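Robots Up Close: Our Visit to the Zetora Lab
Class project report, Intro to Automation

Background

For the second part of our project we had to go see a real automated system and write down what we learned from it. Our group picked the open day at Zetora, a small robotics lab that shares a building with Geduteck. We'd spent most of the spring on simulations, so I was really excited to stand next to an arm that weighs more than I do!

The open day ran all afternoon in July, and visitors went through in groups of 3. Each group got 60 minutes, split between a talk and time at the demo table. Our host, Ghanem, gave the talk and then stayed to answer questions (we had a lot of them, and he was very patient).

What we saw

The demo task was setting a place for a meal. Two arms share one table, each with a two-finger gripper, and the job is to get a plate, a spoon and a fork where they belong on a tray. The table is covered in brown paper and marked off in squares with blue tape.
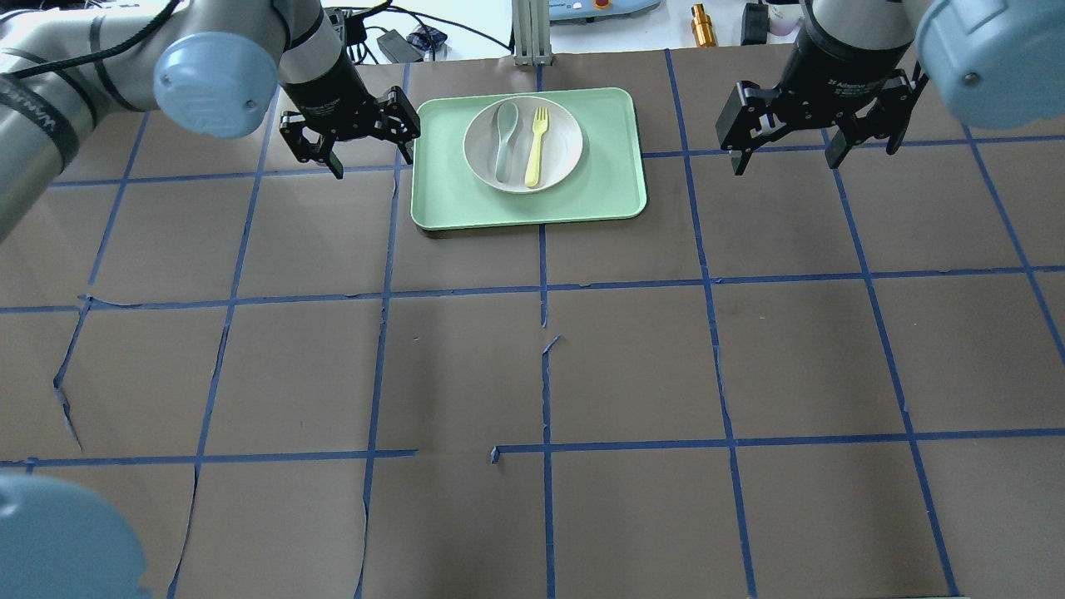

Ghanem told us the task sounds easy until you try to program it. A plastic fork is thin and light, and if the fingers close a little too high they miss it completely. He said the lab has 501 saved runs of this one task and wants to reach 3,000 before changing the layout. I had no idea the number would be that big. In our simulation we ran the same pick maybe a dozen times and called it finished.

We also talked about safety. Every teach pendant has a red emergency stop on it, and before anything moved we had to say out loud where the closest one was. I liked that rule — it made us look at the whole setup before watching the fun part.

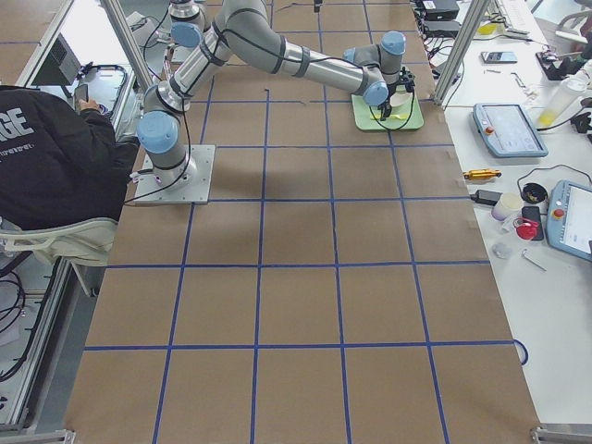
Bello Okafor

My own question was about how two arms keep out of each other's way. Ghanem explained that the software treats each arm as a moving obstacle for the other one, and that the slower you let them go, the easier that gets. He drew it for us on the back of a Fakuvex catalog, and I've copied the sketch into Appendix B.

What we will use

We are going to tape a grid on our own bench, with smaller squares than Zetora's, and write down the start square for every trial. We'll also switch from wooden blocks to plastic cutlery for the last round of tests. The gripper fingers we printed are probably too thick for a fork, so new ones are next on the list, and I've already started the drawing.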